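Sloped grey bins: worn panel, what do you use on it?

Workshop and Storage > Benches, bins and containers

flukby_bench
I have a large rectangular bin with flared walls that lives on a wooden tabletop. It has a sloping panel across the inside so that small items end up on the flat part of the floor. The top half of the panel is still whitish but has picked up thin dark streaks. The lower half has gone through to a ragged grey patch. Floor is scuffed all over.

Contents are mixed and change daily. At the moment it's a toy spoon, a brush, a roll of something clear and a pink toy piece. Nothing heavy, nothing sharp.

Two questions.
1. Is the worn patch worth repairing, or does it make no difference until it goes right through?
2. If I do cover it, sheet or paint?

Photo is at the bottom of the thread where the forum software puts attachments.

tallboy
What's the panel made of? Answer depends on that more than anything.

flukby_bench
Don't know. It came with the bin, second-hand, no label. Rigid, doesn't flex when pressed with a thumb. There's a thin shiny metal strip at the foot of it, from the left corner towards the middle.

tallboy
Then find out before you put anything solvent-based on it. Dab of white spirit on a cloth, on the back where it won't show. If the cloth picks up colour or the surface goes tacky, paint is out.

Lourenço Lobo
I'd leave it. A worn surface is a cosmetic fault. Items still slide, the floor still holds them. I ran a bin of this pattern at Muvthorpe for two winters with a patch far worse than you describe and the only change was that rolls of tape came down a bit slower.

m_orrell
Disagree with Lourenço. Slower is the fault. A panel like that is there to clear the slope. Once the lower part is rough, flat things stop halfway and you end up reaching in for them. Brushes are the worst, the bristles catch.

Lourenço Lobo
Bristles catch on anything. I had a brush hang up on a brand new panel.

m_orrell
At what angle?

Lourenço Lobo
Never measured it.

m_orrell
Then it doesn't tell us much. Below a certain slope a brush will stop on any surface. My own bin is shallow and I had to raise the top edge with packing before the finish mattered at all. After that the difference between rough and smooth was plain.

greyline
On sheet versus paint: sheet. I used the Plornex self-adhesive stuff, 1000 mm wide, comes off a roll. Cut it a little oversize, stick from the top edge down, trim at the bottom with a fresh blade. Paint on a sliding surface wears in the same place as whatever it replaced.

Degrease first. Wipe, let it dry, wipe again. If the ragged patch has a raised edge, sand that flat or it will print through.

tallboy
Agree on sheet, with one caution. Don't run it over the metal strip. The adhesive lets go there first and then the bottom edge curls up, and everything that comes down the slope gets under it. Stop short by 2 mm.

greyline
I ran mine over the strip and it has held since June.

tallboy
Is yours the full-width strip or the short one? With the short one you have half the edge on metal and half on panel, and the two halves sit at different heights.

greyline
Full width. Fair point.

flukby_bench
Mine is the short one. Will stop before it.

Separate question, the floor has two small round holes, one at the lower left and one further to the right. Should I plug them? I assume they're for fixings but there is nothing in them.

Lourenço Lobo
Leave them open. You can bolt the bin down through them later if it starts to wander on the bench.

m_orrell
Plug them if you keep screws or beads in there. For toys and brushes it doesn't matter. The spoon might have a hole in the handle bigger than those anyway.

veloso_spares
Veloso do push-in blanking caps in grey. Measure the hole first, they're sold by diameter and a loose one pops out the moment you tip the bin to empty it. Catalogue number I have written down is 292, but check it, my copy is old.

flukby_bench
Thanks. I'll measure.

greyline
What about the floor itself? If that's scuffed all over you may as well do both while the roll is open.

tallboy
I wouldn't. Smooth slope, rough floor is the arrangement you want. If the floor is slick as well, round things carry on to the front wall and sit in the corner.

greyline
My floor is covered and I have no trouble.

tallboy
What do you keep in it?

greyline
Cable ties and labels.

tallboy
Those don't roll.

m_orrell
With tallboy on this. Clean the floor with washing-up liquid and a stiff brush and leave the scuffs.

flukby_bench
Plan as it stands: test with white spirit, sand the edge of the patch, sheet on the slope only, finish short of the strip, floor washed and left alone. Holes undecided. Does 1000 mm come in a shorter length than a full roll? I only need enough for one panel.

greyline
They sell offcuts by post. Ask for the matt, the gloss shows every streak.

Lourenço Lobo
Still think you're spending money on a mark. 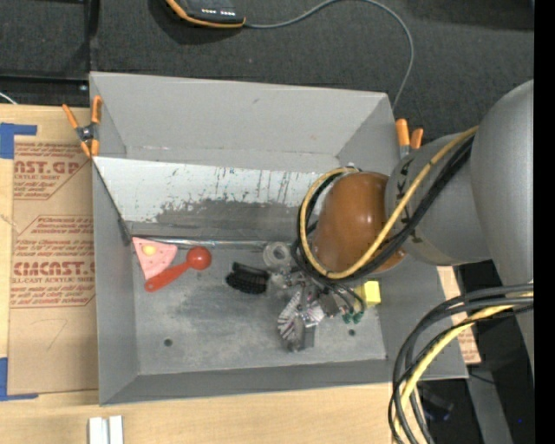 Attachment from flukby_bench: the bin before any work, slope and floor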